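Seit Dezember rechne ich an meinem Budget für die zweite Zelle. Von Bandarico habe ich ein Angebot über 2736 Euro, nur für die Greifer.

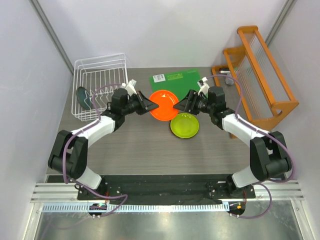

Canden schrieb mir dazu, ich solle zuerst die Ersatzfinger bestellen, die Lieferzeit sei 8 Wochen. Das habe ich in die Liste aufgenommen.

Teuer sind auch die Kabel, 13 Euro pro Meter.

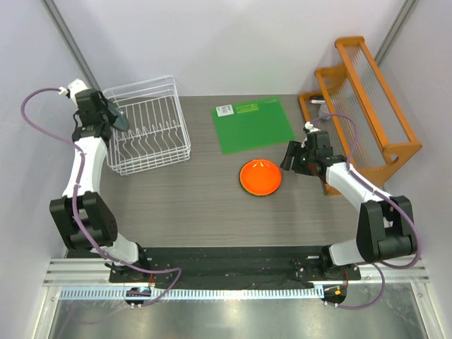
Für die Kabel plane ich sechs Meter Reserve ein. Den Rahmen kaufe ich erst im Frühling. 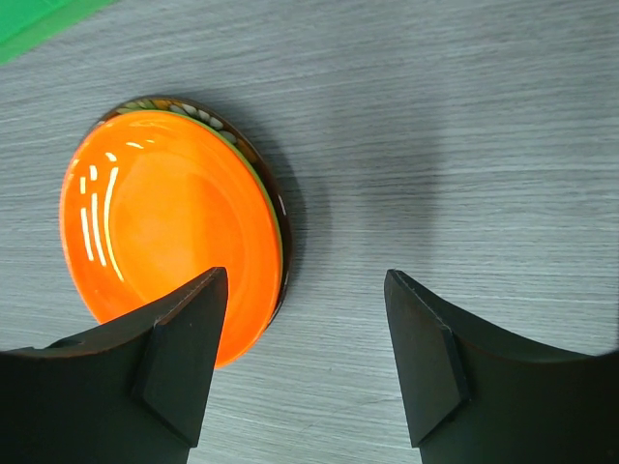 *Greiferfinger über dem orangen Teller*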